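3.2 Participants and materials

The study was done with 22 weavers and sellers from the market of Iler, who were visited one time in August and one time after the harvest. All of them have sold baskets for at least five years, and 14 of them also make the baskets they sell. The interviews were held in the place of work of each person, because in the first tests we saw that people speak more freely about prices when they have the goods near the hand.

Each participant was asked to put a price on the same set of 40 baskets. The set was borrowed from the Falcão workshop and included round, oval and square forms, with and without handle. We did not tell the participants who made each piece – this information was kept by the second author until the end of the visits.
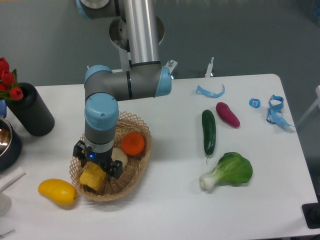

Figure 3. Oval wicker basket on a white table.

The order of the baskets was changed for every participant, so that a very expensive piece did not always come before the same cheap one. The answers were written by hand and later copied to a table by Joana Loureiro, who also checked the sums. When a person gave two prices, for example one for tourists and one for neighbors, we kept both and used the lower one in the analysis.

3.3 Shape and price

The sellers agreed much more on the round baskets than on the oval ones. For oval pieces, the makers gave higher prices than those who only sell, and they explained this with the time needed to keep the two ends equal. The pure sellers spoke mostly of how the baskets fit in a car or on a shelf. We return to this difference in Section 4.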